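Report date: 28/01/2020
Prepared by: Histitz, for Poltard
Subject: Mercado lead generation portal, progress since November

## Status

The Mercado portal is live and operating within the scope agreed with Poltard. It directs inquiries from homeowners and landlords to independent cleaning and move-out companies in the two service regions. This report covers traffic, lead quality, content and the work planned for the next period.

## Traffic and inquiries

The portal received 3,769 visits in the reporting period. More than 800 of these visits led to a completed inquiry form. Organic search remains the main source. Paid search was paused in the second region while the keyword list was reviewed, and spending there is accordingly below plan – the unspent amount has been carried forward.

Member companies asked that inquiries show the type of job before the contact details. This change was made in November. Duplicate inquiries are still reaching some members, and Hudik, which maintains the form software, has been asked to correct the matching rule on phone numbers.

## Content

Five service pages were rewritten during the period. Each now states what is included in the price, what is charged separately and how much notice a company requires. Two further pages, on carpet care and post-construction cleaning, are in draft and await comments from members.

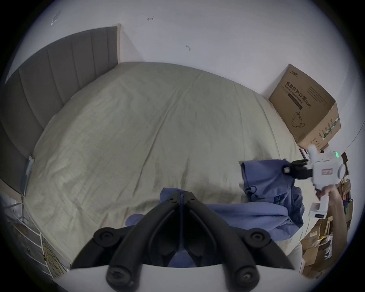

The move-out and turnover page has been expanded the most, as it produces the longest inquiries. It now carries a short checklist that customers can complete before requesting a quote. The bedroom section asks whether the bed is to be made up, whether boxes remain beside it, and whether hooks or tape marks on the walls need attention. A padded headboard such as the grey one shown is listed under upholstery and quoted separately.

## Next period

- Correct the duplicate matching rule and test it with member companies.
- Resume paid search in the second region under the revised keyword list.
- Publish the two draft pages once comments are received.
- Supply Poltard with cost per inquiry, reported by region.

No change to the approved budget is requested at this time.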